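4.2 Equipment Planning and Unit Cost

The cost model in Section 4.1 treats a collection station as a single purchase. In practice the budget holder has to split it into parts that wear out at different rates. We therefore worked from the purchasing records of the Gresport site, where 28 hand-held grippers were in service during the planning period, and grouped every order line under one of four headings: body and electronics, fingers, work surface, and consumables. Lines that could not be assigned were left out of the unit cost and are listed in the appendix. Quotes for the body were obtained from Tolemetti and Benmoussa under the same delivery terms. Prices were compared without tax, and the lower quote was used in all tables. A typical working position is given in Figure 3.

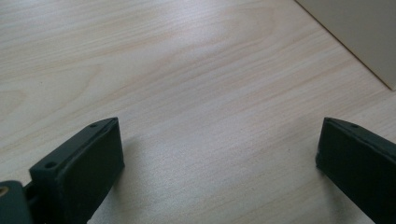

Figure 3. Gripper fingers over the tabletop.

Fingers were budgeted separately from the body. The planning sheet allows 106 spare pairs for the full fleet, ordered in two batches, with the second batch released in December only if the stock count falls below 20 pairs. A pair is entered as one line even when a single finger is replaced. The small round holes near the finger tips in Figure 3, and the larger one in the base of the left finger, are part of the finger geometry and have to be fixed before a batch is ordered, as a change in their position makes existing spares unusable. Finish was left open in the request for quotes. A matte dark part such as the one shown was accepted at the same price as any other color.

Work surfaces raised a different question. The first draft of the budget, prepared by Rozália Kelemen for the Neter project, carried no line for tables, on the assumption that existing furniture would be used. The revised draft adds one table per station and a lighting allowance. Overhead light leaves a bright band on a pale wood top of the kind in Figure 3, and the allowance covers diffusers for stations where operators report glare. Table cost is spread over the life of the station and has little effect on the unit figure.

With these lines included, the planned cost per station is 1754 euros before shipping. The body and electronics remain the largest share. Sensitivity to finger life is treated in Section 4.3.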